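Search Gruko Kids

Why is a butcher-block table made of strips?
Reading time: 2 minutes

A tabletop looks like one big piece of wood, but many are made from long, narrow strips glued side by side. This kind of top is called butcher block. Butchers used thick wooden blocks for cutting meat, and the name stuck.

Wood takes in water from the air and swells a little. When the air is dry, it shrinks again. One very wide board can bend as this happens – woodworkers call it cupping. Narrow strips pull in different directions, so the whole top stays flatter.
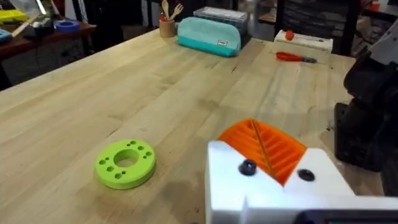
To make a top, workers cut the strips to the same thickness and spread glue along the sides. Then they squeeze everything together with clamps and leave it until the glue is hard. After that comes sanding, which takes off the bumps and dried glue.

The thin lines in wood are called grain. They come from the way the tree grew. A knot is a place where a branch joined the trunk. Pale woods such as maple show small scratches less than dark woods do.

You can look for strips on tables at home or at school. Run a finger across the top – on a well-made one you may not feel the joins.

418 shares
193 comments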